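Print this entry | E-mail this entry

Clerk's notebook, appointments workshop, June

Picked up where Anselmo Manzano left off on the vacancy list for the Drilano district court. The seat has had an acting judge for two terms. The governor's office wants the applicant files in one format before the council interviews, and the old ones from Nieto County are all over the place.

Ran the first batch through the Fudstead template. 243 pages in, 79 of them disclosure forms. The template drops the bar admission date whenever an applicant lists more than one state. Fixed by hand for now. Anselmo thinks the field is too short. I think it's reading the second date as a page number — will check both.

Writing samples are a separate headache. The rule caps them at 4000 words and doesn't say whether footnotes count. Last round we counted them, the round before we didn't. Asked the council's counsel for a ruling in writing. No answer as of 3:40.

Conflict check: one applicant did outside work for the Eltusico water authority, which has a case pending in that same court. She disclosed it on page 2 and again in the cover letter, so nothing for us to do except flag it. Tabbed it and put the file on top of the stack.

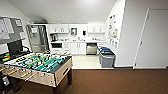
Reference letters

Three are unsigned. Called the firms, and two will resend. The third was written by a retired partner who doesn't use e-mail, so that one comes by mail. Logged it as pending, not missing.

Left to do:
- bar dates, second batch
- public comment notice, needs the new room number
- ask Anselmo where he put the old scoring sheets

Comments (2) | Shares (0)

Contact the clerk's office | Copyright Drilano Judicial Appointments Office | Back to top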